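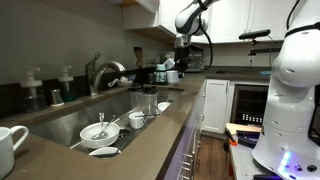 4.2 Notice and consent in short-term rentals
The second group of clauses in our material concerns what a host must tell a guest before the stay begins. We collected 576 rental agreements from the booking service Jisum, all of them for whole homes in the towns of Pomthorpe and Nusley, and read each one for any mention of recording devices. A device was counted as disclosed only if the agreement named both its type and its room. This rule is strict, and it gave us some difficulty with kitchens, where the agreements often speak of "equipment" in general. A kitchen counter with a sink, a faucet and two soap dispensers beside it, as in Figure 3, would be covered in most agreements by the single phrase "kitchen area," and a guest who reads this phrase cannot know if a camera is included in it.

Figure 3. Kitchen corner with dark brown quartz countertop and undermount sink.

Of the agreements we read, 82 mentioned a recording device in any form. Most of these spoke of a camera at the front door, and the wording was usually clear. Inside the home the wording became weaker. Typical expressions were "the property may be monitored for safety" and "devices are present where needed." Following Thomas, we call these open clauses. Balakrishnan Thomas argues that an open clause cannot support consent, for the guest has no definite thing to which he or she could agree. We share this view for bedrooms and bathrooms. For kitchens and living rooms we find the question more difficult, and the courts have not treated it in a uniform manner.

In the Görtz dispute, which we discussed in Section 2, the host relied on an open clause and also on a printed sheet left in the hallway. The guest had signed the agreement in November and saw the sheet only on arrival. In our opinion the sheet came too late. A guest who has already paid and traveled is not in a free position to refuse, and the agreement gave no right to cancel at the door.

It should be noted that our reading was limited to the written text. We did not visit the homes, and we cannot say whether any device was present or in use. Two of the authors coded each agreement separately, and differences were settled by discussion. The clauses on audio recording were coded in the same way and are treated in Section 4.3.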